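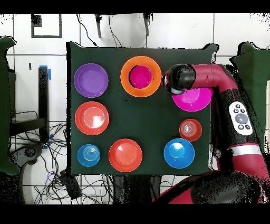 By the Mok freight desk | Filed under: Importing, How-to | Last updated in September

How to check and dispute a container detention charge

Detention is what the shipping line bills you when you keep its container past the free time. It often turns up weeks after the box has gone back, as one line on an invoice from your forwarder, and many small importers pay it without looking. A fair share of these bills have the wrong dates on them. Checking one takes less than an hour if your paperwork is in order.

What you need

The detention invoice
The arrival notice
The gate-out receipt from the terminal
The empty return receipt from the container park
Your carrier contract or the forwarder's quote, whichever states the free time
Any emails about bookings at the empty park

If you don't have the gate receipts, ask your trucking company. They keep them and will usually send a copy the same day.

Step 1: Work out which charge it is

Demurrage covers the time a full container sits at the terminal. Detention covers the time it is out of the terminal and in your hands. Some lines combine the two into one allowance, and some forwarders use either word for both. Look at the start date on the invoice. If it matches the discharge date, you are looking at demurrage or a combined charge. If it matches the gate-out date, it is detention.

Step 2: Find your free time

Use the figure in your own quote or contract. The tariff on the line's website may be different. Check whether the days are calendar days or working days, and whether the day of pickup counts as day one. Write down the answer to both before you go any further.
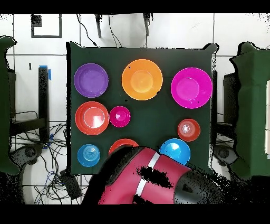 Plates and bowls on a green cloth.

Step 3: Count the days yourself

Put the gate-out date at the top of a sheet of paper and list every day through to the empty return date. Cross off the free days. What is left is what you owe for.

One of our own invoices came through Brandumov for $481. The quote gave us 9 free days and the invoice had allowed 7. Nothing else on it was wrong. We sent back the page of the quote with the free time on it and got a revised invoice.

Other mistakes we have run into:

The clock started on vessel arrival when it should have started at gate-out.
Public holidays were counted under a working-day contract.
The return date was the day the park entered the box in its system, and the receipt showed an earlier one.
The container number belonged to another customer.

Step 4: Look for days you could not use

If the empty park was closed, full or had no slots, you may have grounds to have those days taken off. You will need proof. A screenshot of the booking page with the time showing is good, and an email from the trucking company is nearly as good. A phone call you remember is not much use.

If the line told you to return the box to a different park, keep that message as well. We had a redirection from Idance to the Flonau yard that added two days, and the email was all we needed to send.

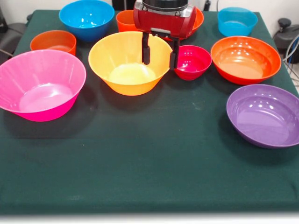
Step 5: Write to the right party

Dispute the charge with whoever billed you. If that is your forwarder, ask them to raise it with the line and to give you the reference number. Check the terms for a dispute deadline, as a late claim can be refused even when the dates are plainly wrong.

Keep the message short. Give the invoice number, the container number, the dates you say are correct, the amount you accept and the amount you don't. Attach the receipts. Something like this will do:

"We dispute the detention on this invoice. The attached receipt shows the empty was returned on the earlier date. Please issue a credit for the difference and confirm the account is on hold for that amount."

Step 6: Pay the part you agree with

Paying the undisputed portion on time keeps your account open and your next container moving. Mark the payment clearly as partial. If the forwarder has already paid the line for you, ask for a copy of the line's invoice and compare the two. Any difference is the forwarder's margin or an admin fee, and it should be in your quote. If a fee of $200 shows up that you never agreed to, query it in the same email.

File the receipts with the shipment once the credit arrives.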